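Last updated 17/04/2022

Open day at the Trotgate houses

I'd been meaning to go since November, when a friend of a friend sent me the leaflet, and I finally got myself on the early bus to Trotgate for the spring open day. If you don't know it, Trotgate is a row of old worker cottages that somebody had the good sense not to knock down, and the people at Ankrah now run it as a sort of learning place for household stuff: laundry, mending, bed making, storing winter things without ruining them. I know how that sounds. I had a lovely time!

You get a paper wristband at the gate and a map that is no use whatsoever (mine had the restrooms in the pond). I started with the laundry shed because it was raining, and so did everybody else, so it was elbows all the way. They had an old mangle you could turn yourself and a long talk about water hardness that I only caught the end of. I did pick up a stain soap from the Tarno table. They wanted 3 dollars for it and I would have paid more just for the smell.

After that I went over to the cottages, and the bedroom in the second one is where I ended up spending most of the morning. It's a small room and a proper lived-in kind of room, with a floral border running near the ceiling and a wooden door with a stained-glass panel in it that I want very badly for my own hallway. The session was on bedding for the in-between months, when you want the quilt one night and kick it off the next. Folding, mostly. I am a terrible folder. My closet at home is all lumps.
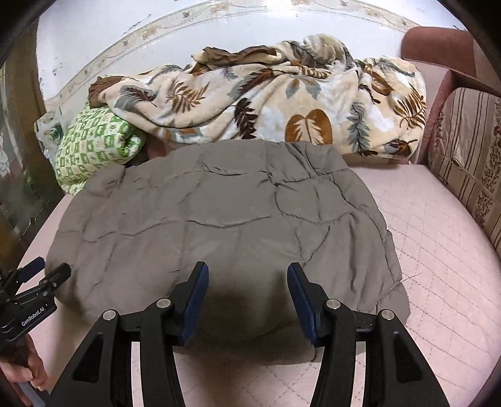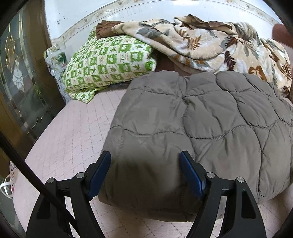
Same puffy quilt both times, spread out in the first one and folded into a stack in the second.

The bit I took home with me is to keep the folds big. I always go too small too soon and then wonder why the whole thing springs open on the shelf. You lay it flat, smooth it from the middle out with your forearm, bring the long sides in, and then stop and let the air come out before you do anything else. Two minutes, they said. I lasted maybe one, which is my whole problem with housework. There was also a good argument in the back row over whether fleece should be folded or rolled (I'm a roller, and I will not be moved on this).

Lunch was in the old schoolroom, soup and a cheese roll, and the line went out the door. Go early or bring a sandwich. The coffee was weak but they let you fill your own cup, so I had two and stopped complaining.

In the afternoon I looked in on the Skirneo stand, where they were showing closet shelves that slide out. Very nice, very much not in my budget. Then I did the mending corner, where I finally learned to fasten off a thread properly on a quilted edge instead of tying a big ugly knot and hoping. It took me three tries and the last one still puckers a little.

A couple of practical things. The cottage stairs are steep and narrow, so leave the big backpack at the gate. Parking is on grass and by the time I left it was mostly mud. The last bus goes earlier than the leaflet says, and I had to run for it with my soap in one hand and my wet umbrella in the other.

They're planning another day in the fall and I've already put my name down for the wool session.

2 comments | 3 shares

Contact | Copyright | Back to top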